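Teaching Two Arms to Set Up Lunch: Collecting Demonstrations in Simulation
Project report, Plokthorpe robotics option, group Medve
2026-10-17

Summary

We set out to teach a pair of simulated robot arms to move vegetables between kitchen items on request. We ended up mostly teaching ourselves to move vegetables between kitchen items, badly at first. The learning part took an afternoon of computer time. Collecting the examples took the rest of the term, and so it gets most of this report.

What we wanted

A learner that copies people needs people to copy. Ours takes the camera view and the joint positions and predicts the next short stretch of motion. It has no idea what a vegetable is for. Whatever the operator does, it will try to do, including the operator's habit of hovering while reading the instruction a second time.

The target was 40 good demonstrations for each of 3 instructions:

Put the pepper in the pan.
Put the tomato on the plate.
Swap the pepper and the tomato.

The third was added in February by a group member who has since apologized.

The setup

We used Elton, the department's simulator, with two arms driven from a pair of hand controllers. Elton is free, it doesn't break when you drive a gripper into the table, and it can be reset with one key. That last feature was also our biggest source of lost data, as the key sits next to the one that saves.

Objects are placed at random inside set zones before each episode. We kept the zones wide enough that the learner couldn't get by on memorizing a single path, and narrow enough that at least one arm could always reach. Getting those limits right took longer than writing the recorder.

The two foods were picked for being close in color. An early version of the learner went for anything red, and for a while we believed it understood the word "tomato." It had simply never been shown a layout with both items present. From then on every starting layout had a pepper and a tomato in it, with the pan left free.

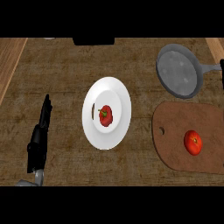
Recording procedure

Each episode went the same way. The operator read the instruction, waited for the tone, did the task, brought both arms back clear of the objects and pressed save. A second person watched and marked the result as keep, redo or argue.

Argue was not in the original plan. We needed it for cases like a tomato that reached the plate and then rolled until it was half on the rim. Our written rule said "on the plate," and three people read that three ways. The rule now says the object must be at rest inside the well of the plate, with the gripper open and clear of it. Demonstrations recorded under the old rule were checked again, and 20 of them were thrown out. Morale was affected.

Problems with the operators

The simulator behaved itself. We did not.

Speed was the first issue. Everybody got faster with practice, so the late episodes looked nothing like the early ones, and the learner averaged the two into a sort of nervous drift. We fixed this by giving each operator a practice session that was never saved.

Handedness was next. All of us are right-handed, and for the first batch the left arm did almost nothing. The learner picked this up perfectly – it used the right arm for objects sitting directly under the left one. We began assigning the arm along with the instruction.

Then there were pauses. We trimmed idle time from the start of each episode with a script called Flarnberg, which at one point also trimmed the reach and most of the grasp.

Results

With the final set, the learner does the pepper task reliably and the tomato task on most layouts. The swap it treats as a suggestion. It usually moves the first item and then stops, which we think comes from our own long hesitation at that point in the recordings.

What we would change

Write the success rule before recording anything. Move the save key.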